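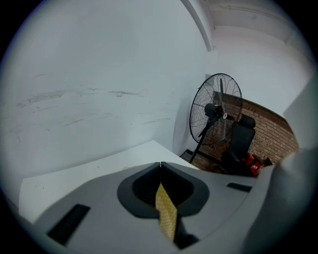 *Photo: Ilgın Ekinci / Verkel*

**Verkel - post-production and delivery meeting, "Zoltar"**

Date: 2022-01-14
Chair: Ilgın Ekinci (producer)
Present: editor, post supervisor, sound supervisor, production accountant
By phone: Sedo (sales)
Apologies: colourist

**1. Previous minutes**

Accepted with one correction. Under item 4, "reel 3" should read "reel 5". The post supervisor will fix the filed copy.

**2. Picture**

2.1 The current cut is version 10. The editor asked that all notes on earlier versions be treated as closed. Agreed.

2.2 The ferry sequence was discussed. Sedo prefers the shorter opening, starting on the mother's voice. The editor said the shorter opening loses the line that explains the brother's absence, and that the line has no other home in the film. Ilgın has viewed both and favours the longer one. Longer opening stays. Sedo asked that its preference be recorded.

2.3 Picture lock to be declared once the end title cards are approved. Two names are still being checked against the crew contracts.

2.4 The visual effects list stands at 156 shots, mostly sign removal and sky clean-up in the harbour scenes. The post supervisor reported that the vendor has been naming files without the version suffix. Files without a suffix will be returned.

**3. Sound**

3.1 Dialogue edit is complete on reels 1 to 3. Reel 4 has generator hum under the whole kitchen scene. The sound supervisor will try a further clean-up pass before asking for the actor to be recalled.

3.2 If the recall is needed, one half-day booking will cover reel 4 and the two off-screen lines in reel 5. The accountant confirmed there is room for this under the existing sound budget, but for one session only.

3.3 Music: the composer has delivered all cues except the closing one. The temp track must be stripped from any file that leaves the building.

**4. Festival submission**

4.1 Voyle runs in July. The feature entry form asks for a synopsis of no more than 200 words. The draft is over length and gives away the ending. Ilgın to rewrite.

4.2 Sedo asked whether a work-in-progress copy could be entered. The Voyle rules allow this if the picture is locked and the sound is marked temporary. Agreed to enter on that basis - see 2.3.

4.3 Subtitles: English only for the entry copy. The translator has queried the fishing terms in reel 2 and the editor will answer these directly.

**5. Deliverables and costs**

5.1 The accountant tabled a quote for archive drives at $200 each. Approved for two drives, one to be held off site.

5.2 Stills: Sedo needs a captioned selection in both upright and wide shapes. Cast approvals are outstanding for the dinner scene.

**6. Actions**

- Editor: end title cards, reply to translator
- Post supervisor: corrected minutes, note to effects vendor on file names
- Sound supervisor: clean-up pass on reel 4
- Ilgın Ekinci: synopsis, cast approvals for stills
- Accountant: order drives

**7. Next meeting**

To be called by the chair when the title cards are approved.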